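Shadow fools my held-block check, wrist camera only. What are other people doing?

Posted by Milovan Georgiev

Hello all, I hope this is the right corner of the site for it. I'm repeating a method from a write-up our reading group went through in June. You train a small classifier to say, from the wrist camera alone, whether the gripper has hold of a block, and then use its answers to label all your recordings, so that no one has to sit and watch them. I trained mine on 3000 stills and was very pleased with myself until I tried it near the pale surface we work against.

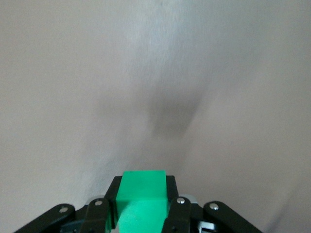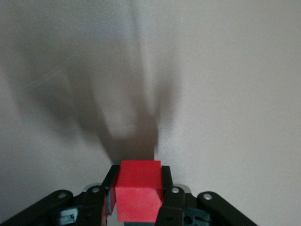

Green block in the first, red in the second, both held between the fingers with a shadow on the surface behind.

Out of 30 test stills with a block in the grip, it called 9 of them empty. I made one of those maps that show which part of the picture the classifier leans on, and most of the weight sits up on the shadow, well away from the fingers! I've called the project Zulstead and would dearly love to get it finished. Do I need a cleverer network, or is it my pictures?

Zlatko Hodžić

Hello Milovan, I'd look at the pictures before you touch the network. We went through the very same thing on Tirano last year, and I spent a good fortnight swapping networks before a colleague asked me (very kindly) what I thought the thing was looking at.

Start by cropping. The fingers stay in the lower part of both your stills, so cut away most of the plain surface above them and train again on what's left. Do leave a bit of room over the block, or you'll lose its top edge, and I found that edge helpful for telling a good hold from a poor one.

Then check how the shadows fall across your two groups. If your empty-gripper stills were mostly taken close to a surface and your held ones further off, the classifier has learnt distance, poor thing, and you'd get just the result you describe. Record some more with the gripper open and closed at the same spots, lamp on and lamp off. I'd also put all the stills from one recording on the same side of your training and test split. Neighbouring stills are nearly twins and they'll flatter your score dreadfully.

And please tell us how the 30 come out afterwards, I'm curious now!

Mabaso

turn the brightness variation up in training, worked for me. or just use the finger position reading if your gripper gives you one

Eltia

Seconding the crop. One thing to add, try a block colour you've left out of training altogether. Mine did beautifully until I gave it a colour it hadn't met, and then it said empty every time.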